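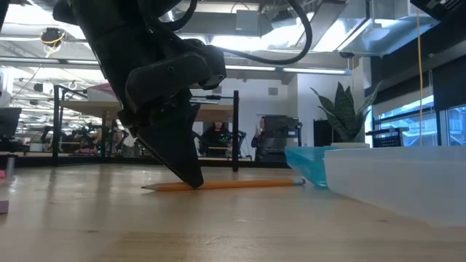
Lanying reckons we should stop sharpening everything to a needle. Her tips snap the first time she leans on them, and she'd take a slightly blunt pencil over a fresh one any day. I half agree! For marking out, no, I want it sharp. For sketching and labels she can have hers as stubby as she likes.

6 August 2021 - pencils, mostly

So I finally went through the pencil drawer (it was my turn, and it has been my turn since March). Started with the yellow hex ones with the pink erasers, which I still like best because they don't roll off the table when you set them down. The round ones from the Fostholm order do roll, constantly, and I've stepped on 2 this week.

Went through 25 in all. Eight had leads broken somewhere up inside, so you sharpen and sharpen and the point just drops out - those are in the envelope by the sink if anybody wants them for shims or stirring glue. Tried the erasers on scrap too. The old ones have gone hard and smear graphite all over the place, so please use the white block eraser on anything that's getting scanned.

Efren wants to know if the Meléndez sharpener is worth keeping. Yes, but it needs a new blade, it chews one side of the wood and leaves the other side long. I've been using my own little one from home meanwhile. It's on my shelf, borrow it, bring it back!

Still to do: ask Tomoyo where she got the soft ones she used on the plywood, and find the lid for the shavings tub. Also we have one box of 200 erasers and I have no idea who ordered it.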